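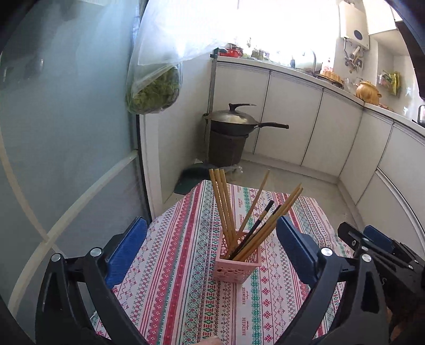 Pink chopstick basket on the kitchen table, with wooden and dark chopsticks.

Chopstick care and storage: your questions

Updated September 22, 2025 by Tamara Ursu

We use cookies to remember your basket and to see which pages get read. Accept / Manage settings

Can I put wooden chopsticks in the dishwasher?

We don't recommend it. Long hot cycles dry out the wood and raise the grain. Wash them by hand in warm water with a little dish soap, rinse, and wipe from the thick end toward the tip. Don't leave them soaking in the sink.

How should they dry?

Dry them with a towel first, then stand them in an open holder with the eating ends up. A holder with holes in the sides lets air through. If yours has solid walls, lay the chopsticks flat on a rack overnight before putting them away.

My holder has water in the bottom. Is that a problem?

It will be if it stays there. Empty the holder, wash it with hot soapy water, and let it dry upside down. Once a week is enough in most kitchens -- more often if you cook every day.
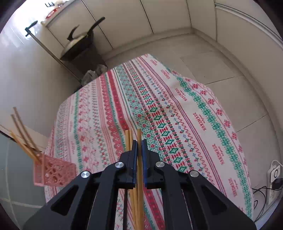
Check the ends of the chopsticks at the same time. Dark spots that don't wash off, a sour smell or a fuzzy feel all mean the wood has stayed damp too long. Throw those out. Sanding only takes off the surface.

Can I keep different kinds in one holder?

Yes. Plain wooden ones and lacquered ones can share, but don't pack them tightly or the finish will rub. To find pairs quickly, sort them on the table by color and length and put each pair back together. Inger Bech, who answers our mail, ties her good ones with a cotton thread.

What do I do with a single chopstick?

Keep it for stirring batter or loosening rice from a pot. We can't replace one stick from a pair, as the wood varies from batch to batch.

Will wet chopsticks mark a tablecloth?

Plain wood rarely does. Dark lacquer can leave color on a pale cloth when it is new, so rinse new pairs and wipe them on a paper towel before the first use. Soy sauce is the more common trouble. Blot it with cold water right away, then wash the cloth according to its label.

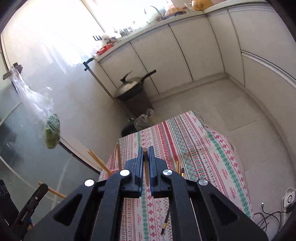
How often should I replace them?

Plain wood lasts about a year with daily use. Replace any chopstick that is cracked, bent or splintered, whatever its age. Lacquered pairs can go longer, until the coating chips at the eating end.

Do wooden chopsticks need oil?

A thin coat of food-grade mineral oil twice a year is plenty. Wipe off what hasn't soaked in after 39 minutes or so. Never oil lacquered ones.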